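Gripper Bench Inspection, Used-Tower Cell
Checklist and comments, May round
Filled in by: Magdalini Lambrakis
Second pair of eyes: Uriel Tapia
Grippers under trial: Rusix parallel (R), Geten parallel (G)
Marks: OK / FIX / ARGUE

Please write comments in sentences. Last round's sheet had "meh" in four boxes and I had to go and ask what each meh was about.

SECTION A. BEFORE POWER

A1. Emergency stop pressed, released, and pressed again by the person who will be standing closest.
OK. Uriel pressed it with real feeling.

A2. Tower unplugged, power cord out of the room.
OK. "Out of the room" was added after a long talk about what "unplugged" means. The cord now lives in the hallway, on a hook, like a leash.

A3. Tower on its side, panel off, chassis pushed against the stops so it can't slide.
FIX. The stops hold in one direction. In the other direction we are relying on the weight of the tower and good intentions. Magaña is cutting us a second pair.

A4. Sharp sheet-metal edges checked with a gloved hand.
OK. Gloves on both of us. The drive bracket is the worst of it, same as ever.

A5. Fixture plate secured next to the tower.
OK. I pulled, it stayed.

A6. Wrist camera clamp tight, cable has slack at full wrist rotation.
ARGUE. Tight, yes. Slack, depends who you ask. I say the cable loop is fine through the whole socket program. Uriel says it goes stiff in the last bit of rotation and will work itself loose by August. We ran it by hand with the drives off and each came away more convinced. Check again next round with the longer cable.

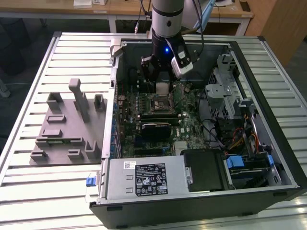
Do I have to redo the camera calibration every time I swap grippers?
Redo it if the camera clamp was loosened or bumped during the swap. If only the gripper came off, run the short check against the fixture plate, and do the full calibration only when the short check fails. Write down which one you did, with your initials, on the line below.

A7. Calibration type and initials.
Short check, M.L. Passed first time with R. With G it failed, then passed when I wiped the lens. I've put down "passed" and am telling you about the lens out of decency.

SECTION B. LOW SPEED, HAND ON THE STOP

B1. Speed limit set on the controller, not on the laptop.
OK. The Zestden controller keeps the limit through a restart. The laptop keeps it until somebody opens a different window.

B2. Force limit at the low setting, confirmed by squeezing the foam block.
R: OK. The block survives.
G: FIX. The block has a waist now. The limit was still on the setting from the bracket trials. Reset and repeated, and then it was fine, but the sheet needs a line for "who changed it last." See B9.

B3. Approach path clears the tall post on the fixture plate.
OK, both grippers. G is wider across the body and passes closer than I like. I raised the travel height for G and left R alone.

B4. Approach path clears the chassis walls and the drive bracket.
R: OK.
G: ARGUE. It clears. It clears the way I clear the door of Uriel's car when he parks next to the wall. He says clear is clear.

B5. Wrist camera view usable at hover height, lamp on.
FIX. Bare metal inside these towers throws the light straight back at the lens. Turning the lamp down helped; turning the lamp toward the ceiling helped more and cost nothing, which hurt a little after the hours I had spent on exposure settings. 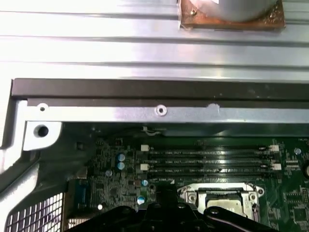 B6. Hover over socket for 197 seconds, no visible drift.
R: OK. That number is how long the slowest pick program takes from end to end, in case anyone thinks I made it up to be annoying.
G: OK. I had expected drift and had prepared a remark. The remark will keep.

B7. Fingers open and close at hover with no contact.
R: OK.
G: OK, with a click on opening. The maker's sheet says a click on closing is normal. It is silent on opening, unlike the gripper.

B8. Stop pressed mid-move, arm holds position and fingers hold grip.
R: OK, 6 tries.
G: OK, 6 tries. I'd been told it would drop the part. Whoever told me may come and collect an apology from the gripper.

B9. (New) Name of last person to change the force limit.
U.T. He has been spoken to, by himself, in the mirror.

SECTION C. CONTACT

C1. Practice piece only. No processor gets touched until C1 to C4 are all OK.
OK.

C2. Fingers stay off the board when gripping at the socket.
R: OK. Thin tips, plenty of room.
G: FIX. The pads sit low and the left one wants to visit the parts beside the socket. Shaved pads are on order. Until they arrive, G does not go below hover height with a real board in the bay, and that includes "just for a second."

C3. Retention lever position confirmed by eye before each descent.
ARGUE. I want a person to look. Uriel wants the wrist camera to look. The camera is good at levers when they are up and vague about them when they are down, so a person looks, and signs.

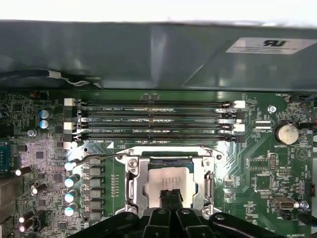

C4. Release without sticking.
R: OK. 9 releases, 9 clean.
G: FIX. 9 releases, 2 hung on the pad. New pads may cure this as well, or may give us a fresh thing to write down.

C5. Loose cables tied back from the descent path.
OK. Use the cloth ties. The plastic ones leave a clipped end that will find your wrist.

SECTION D. SHUTDOWN

D1. Arm parked, fingers open, air and power off.
OK.

D2. Force limit returned to low and written on the whiteboard.
OK. Underlined.

D3. Practice piece back in its holder.
FIX. It went home in my pocket. Returned the next morning, before coffee.

RESULT
R: cleared for socket work at low speed.
G: hover only until pads are fitted, then repeat all of C.
Open items: A3 stops, A6 cable, B4 clearance, C2 pads, C3 lever.

Signed M. Lambrakis
Signed U. Tapia, "under protest re A6"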